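Rudia Releases Maihi, a Simulated Test Bench for Comparing Grippers and Arm Controllers

For release in August

Rudia today released Maihi, a simulated workcell for comparing grippers and motion controllers before any hardware is bought. The release covers one six-axis arm model, 2 gripper models and 2 controllers, all run against the same set of small-part tasks.

Each trial uses a fixed cell. The arm is mounted on a pedestal, and the parts are presented in a shallow round tray within its reach. Short hollow cylinders make up the main part set. They can be placed singly or in tight groups, where finger clearance is the limiting factor.

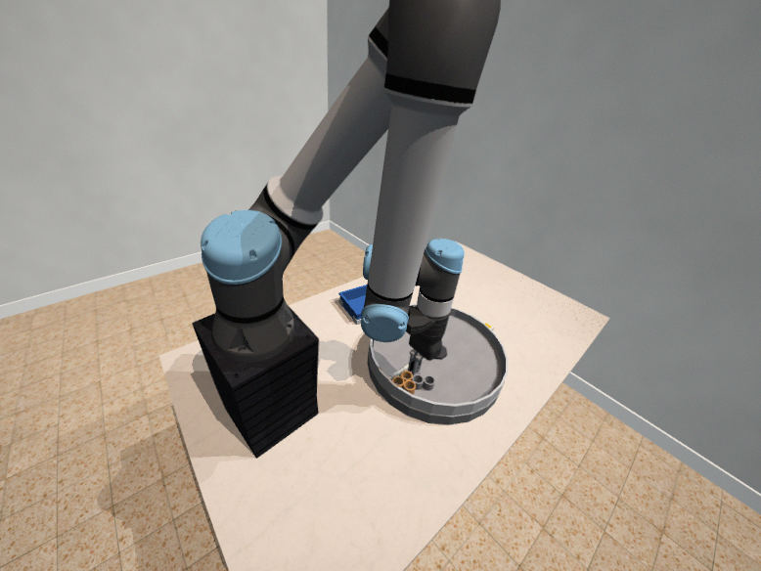
Part positions are set from a seed file. A user who changes the gripper and keeps the seed will get the same starting layout, so differences in the results can be traced to the gripper or the controller. Contact forces, joint torques and finger positions are logged at every step.

"Most gripper comparisons we were sent had a different layout for each product," said Leonie Harawira, simulation lead at Rudia. "The numbers could not be set side by side. We fixed the layout first and worked on the rest afterward."

Test procedure

A standard comparison consists of 20 seeded layouts per gripper and controller pair. Each layout may be repeated up to 100 times with small changes to friction and part mass. A trial ends when the part is released at its target, when it is dropped, or when the time limit is reached. Dropped parts are logged separately from missed grasps.

The two controllers supplied are a position controller and Brirneson, a compliant controller written by Khôi Ninh. Both accept the same waypoint format. Users may add their own controller through the same interface.

Mixed layouts place other shapes in the tray with the cylinders, which tests approach planning as well as grip.
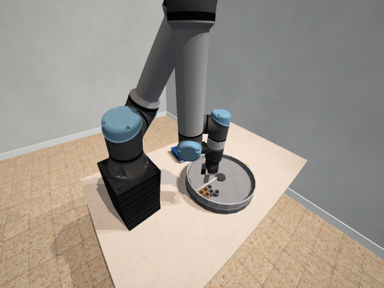
Limits of the current release

Maihi models rigid parts only. Soft fingers, suction cups and cable drag are not included. Rudia advises users to confirm the final choice of gripper on a physical arm.

Availability

Maihi is available now to holders of a Pedora license. Sample layouts, log readers and setup notes are included in the download.

Press contact: Darcy Sheehan, Rudia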